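Score the attempts, not the tower

The block task at the Trusholm student challenge gives each team 3 minutes and awards points for the height of the finished stack. I think this is the wrong measure, and after a term of helping in the Lindard workshop I would drop it.

Height rewards one lucky run. A team can fail the same grasp all December, get it once on the day and go home with a place. The log files show this plainly, but the judges never open them.

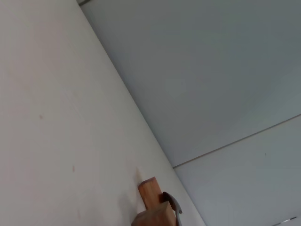 Two wooden blocks and a gripper finger, from the wrist camera.

The hard part of the task is at this scale. A few millimetres of error in the approach and the finger pushes the block it was meant to hold. Students learn to correct that by repeating the grasp and reading the numbers afterwards.

So score the repeats. Ask for 200 logged grasps from a fixed start, publish the failure rate, and let the stack count as a tie-break. Vallden already marks its club work this way — the reports are dull, and the arms work.

The objection is that spectators like towers. They may, but the entry fees are paid by schools.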